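How to Make a Picture Strip for the School Run

Right, I promised Brittany Dhillon I'd write this up before she moved to Bristgate, so here goes! Our mornings used to be a muddle of shouting up the stairs and lost shoes. My youngest has very few words and doesn't cope well with being told four things at once. Caron, her nursery key worker in Prelstead, showed me a picture strip, and I've been making them for everyone I know ever since.

You can make one in an evening. I've now done it for two children, a nephew and (by request!) my husband.

What you'll need

A few sheets of card, 300 gsm if you can get it
Pictures of each step, drawn or photographed
Sticky-backed hook and loop dots
Laminating pouches, or clear sticky tape if you haven't got a machine
Scissors
An envelope for the finished cards

Step 1: Write down what really happens

Follow your child through one whole morning and jot down each thing they do. Do this on an ordinary day, say a Tuesday, when there's no PE kit or packed lunch to muddle things. My list had "sit on the stairs and look at the cat" on it, and I left that in. She does it every morning and she was so pleased to see it had its own card.

Step 2: Cut it down

Pick five or six steps to start with. Ours are: toilet, clothes, breakfast, teeth, cat, shoes. You can always add coat and bag later on. I began with eleven and she threw the lot behind the sofa.

Step 3: Get your pictures

Photos of your own things work brilliantly for little ones. Use the actual toothbrush, the actual shoes. Put each thing down on something plain, get in close and take the picture in daylight. Older children may like drawings better, and my son did all of his own in felt tip, including a very alarming toilet.

Step 4: Make the cards

Print or draw the pictures so they're all the same size. I like mine 50 mm square, big enough to see and small enough for a coat pocket. Write one word under each picture, in lower case, the way they'll see it at school. Laminate first and cut afterwards, leaving a thin clear border so the edges don't peel. Round off the corners with your scissors, they're horribly sharp otherwise.

Step 5: Make the strip

Cut a long piece of card and put a row of soft dots down it, one for each step. The rough dots go on the backs of the cards. Keep all the soft ones on the strip and all the rough ones on the cards, or you'll end up with a card that won't stick to anything (ask me how I know).

I do all my sticking at the table after bedtime. 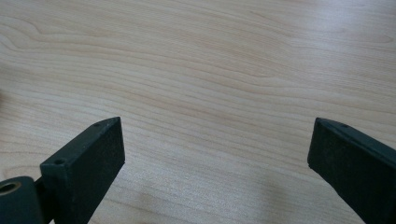

Pale wood, wavy grain.

Step 6: Try it out at the weekend

Don't launch it on a school day! Go through it together on a Saturday with no clock to watch. Point to the first card, do the thing, then let your child pull the card off and post it in the envelope. The ripping noise is the best bit by miles.

Give it 20 days or so of sticking to the same order before you change anything. If one card causes a row every time, swap its picture before you scrap the step. We went through three different teeth cards, and the winner was a photo of her own grin.

We've got a second strip now for the bus to Zuncombe on grandma days, with the 521 on its own card, and I'm halfway through a swimming one. Do send me pictures of yours, I love seeing them!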